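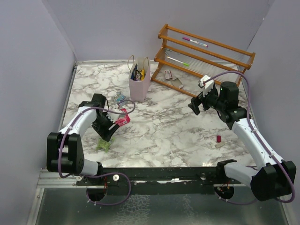
halldora_g wrote:
Has anyone got the price list in writing yet? I asked Vulano twice and both times got a PDF with "starting at" on it and no number for the second arm.

svendfogh wrote:
Same. The one-arm kit is listed, the two-arm kit is "contact us". The link to the wrist spec goes to a 404 page and has since December. Not a great sign for something they want schools and small shops to buy.

gunhild_h wrote:
The 404 is a web problem, not an arm problem. I'd worry more about the demo task. They keep showing snack packing. The packet up in my first post is flat and the bag has its mouth wide open. Try it with a half-empty chip bag that folds over when you pinch it.

kukow_fan wrote:
To be fair, flat packets are hard for a parallel gripper. Two stiff fingers on thin film, you miss by a hair and you're pinching table. I've run the Kukow kit for a year and wouldn't bet lunch on it doing that all afternoon.

halldora_g wrote:
Fine, but "hard" and "worth the money" are different questions. How many tries per success? Vulano's page says "reliable" four times and gives no rate.

LaerkeJ wrote:
I had the two-arm set on loan for 48 hours. My notes, for what they're worth:
Setup took me most of the first evening. The rail mount is solid and I have no complaints there.
The cables are my gripe. They're purple, they loop up over the arm, and on mine they caught on things. Look at the right arm in Gunhild's picture, there's a big loop right over the wrist. I ended up using velcro.
Support answered in 2 hours, which was better than Oltetus ever managed with me.

svendfogh wrote:
Did you use both arms at once? That's what the extra cost is for.

LaerkeJ wrote:
Tried to. Mostly one worked while the other waited. I think you could do handovers with enough practice, but I ran out of time.

gunhild_h wrote:
So you'd pay double for a spare.

LaerkeJ wrote:
I didn't say that. I said I had it for 48 hours.

gwawr_k wrote:
I'm with Lærke on this. People write these kits off after a weekend. My complaint is the warranty – 3 months on the grippers, and the fingertips are exactly what wears out. Warrier sells replacements that fit, but using them may void what little cover you have. Read section 5 before you order.

halldora_g wrote:
Section 5 isn't in my copy. Mine stops at 4.

gwawr_k wrote:
Then you have the old one. I'll send you mine tonight.

svendfogh wrote:
Send it here too please. And if anybody gets an actual number for the second arm, post it. I'm holding off until then.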